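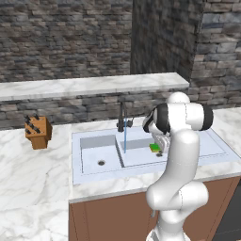
Where Does Rock Come From?

I have a rock on my desk. It's gray, it's lumpy, and it's about as exciting to look at as a cold potato. But I love that rock! I picked it up on a beach near Skundville when I was nine, and I've been nuts about rocks ever since. So let me tell you how they're made, and then you can go outside and find some of your own.

Rocks don't last forever

Most people think a rock just sits there. If you could watch one for millions of years (bring snacks) you'd see it melt, crack, crumble, get buried, get squashed and sometimes melt all over again. Scientists call this the rock cycle, and there are three big families of rock in it.

Family one: rocks from melted stuff

Deep under your feet it's so hot that some rock melts into a thick, gooey liquid called magma. When magma cools down, it turns hard, and now you have igneous rock. Say it like this: IG-nee-us.

If it cools slowly, way down underground, crystals have lots of time to grow. Granite is like that. Look closely at a piece and you'll see speckles, and every speckle is a crystal. If it cools fast, like lava pouring out of a volcano, the crystals stay teeny tiny. Basalt is a good one to look for, and it's usually dark gray or black.

Family two: rocks from crumbs

Wind, rain, ice and rivers are always nibbling at rocks and breaking off little bits. Those bits wash down into lakes and seas and pile up in layers — sand here, mud there, maybe some shells. More layers land on top, the bottom ones get squeezed, and minerals in the water glue the grains together. That's sedimentary rock (sed-uh-MEN-tuh-ree).

Sandstone is made of sand, which is a pretty easy one to remember. Limestone is often made from the shells of sea creatures. When I was in fifth grade my teacher, Mulugeta Berhe, passed around a chunk of limestone from the old quarry at Warville, and there was a whole snail shell in it. I held onto it so long that the kid next to me had to poke me with a ruler.

Family three: rocks that changed

Now take one of those rocks and bury it deep, where it gets baked and squeezed but doesn't quite melt. It changes into something new, called metamorphic rock (met-uh-MOR-fik). Mud turns to stone called shale, and shale can turn into slate. Limestone turns into marble!

Pure marble is white. The swirly gray lines you see in a lot of it are called veins, and they come from other stuff, like clay, that was mixed into the limestone before it got cooked. I think of it like chocolate syrup stirred into vanilla ice cream. People have used marble for statues, floors and kitchen counters for a very long time. Watch out if you have a marble counter, though. Lemon juice can leave a dull mark on it!

Try it: squash your own rock

You'll need 2 slices of white bread, 1 slice of brown bread and some raisins.

1. Stack the bread with the brown slice in the middle. Tuck the raisins between the layers. They're your fossils.

2. Wrap the whole thing in wax paper.

3. Put it under a pile of heavy books and leave it there for 30 minutes.

4. Unwrap it and ask a grown-up to cut it in half. Look at the layers!

My own pile of books is on the small side, so I sat on mine.

Start a collection

You don't need anything fancy. An egg carton makes a great rock box, and a bit of masking tape works for labels. Write down where you found each rock, or you'll forget (I have a whole shoebox of mystery rocks from Mondard, or maybe they're from my aunt's driveway). Always check that you're allowed to take rocks home. In lots of parks you have to leave them where they are.

Happy hunting, and watch your toes!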